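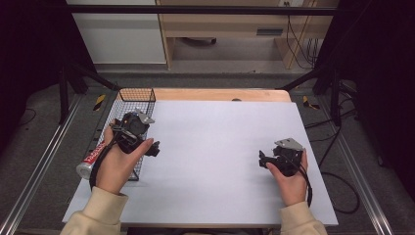
Let me tell you how many times I've promised myself I'd stretch every morning. Lots. I own the mat, I own the foam roller, I even bought the expensive socks, and by the second week of January the mat is usually holding up a houseplant. So when I say I'm looking for people who are bad at sticking with things, please know I'm one of you!

My name is Iulian Surdu and I run a small habit project called Trukby. We pick one tiny thing, do it for 90 days, and write down what happens, including the days when nothing happens at all. Last time 247 people signed up and I read every single diary (my eyes have only just forgiven me). This time I have room for 402, and I'd love for you to be in there.

The new round is about kitchens. You choose one small evening habit, like putting leftovers away before you sit down, or setting out breakfast the night before, or wiping the counter before bed. It has to take less than five minutes. If you write to me with a plan to cook every meal from scratch and bake your own bread, I will gently talk you down.

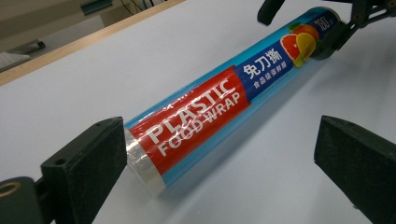

Plastic food wrap, for the leftovers crowd.

What I'd ask of you: a short phone call with me at the start, two or three lines in an online diary each night, and another call when it's over. The diary runs on Clirkitz, a plain little website that works fine on an old phone. Missed a night? Leave it blank and come back the next one. Please don't fill in a whole week from memory on the last day. I used to do that with my piano practice log, and my teacher always knew.

You should be 18 or older, have a kitchen you use most evenings (shared is fine, roommates make great diary material), and be comfortable writing in English.

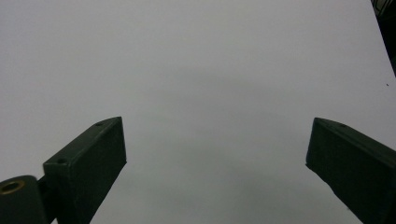
I can't pay a wage, but everyone who makes the closing call gets a grocery gift card, and you get it even if your habit died on day four. I mean that. The people who quit tell me the most useful things, and last round I lost touch with too many of them because they were embarrassed to call.

Your diary stays between me and my co-organizer at Văduva, the studio where I rent a desk. If I want to quote a line of yours, I'll ask first, and you can say no.

To join, send a note through the contact form with your first name, your time zone, and one habit you've already tried and dropped. Keep it short, a couple of sentences is plenty. I answer everybody myself, so give me a few days.

Posted May 13, 2021. Sign-up stays open until the places are gone.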